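We use cookies to improve this site. Accept | Manage preferences

Review: Tiedemann condiment tray

The Tiedemann tray was assessed by the Brindolden catering office over seven weeks in the staff dining room. It is sold by Lastik and comes in red with a thin gold rim.

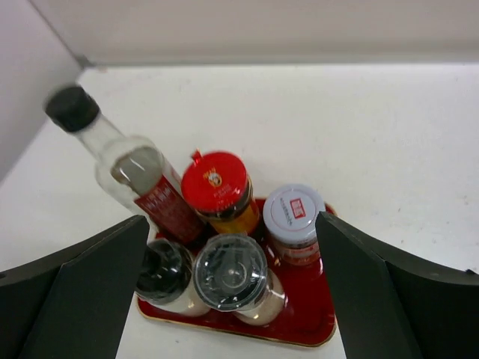

The tray in use with bottles and jars.

The rounded corners are easily wiped, and sauces no longer mark the table. Tall bottles are less well served: the rim is low, and they should be lifted off before the tray is carried. Two trays were tested and neither chipped. The office recommends the product for shared tables.

Reviewed by Kai Kasten

Last updated: April

Contact us | © Brindolden | Back to top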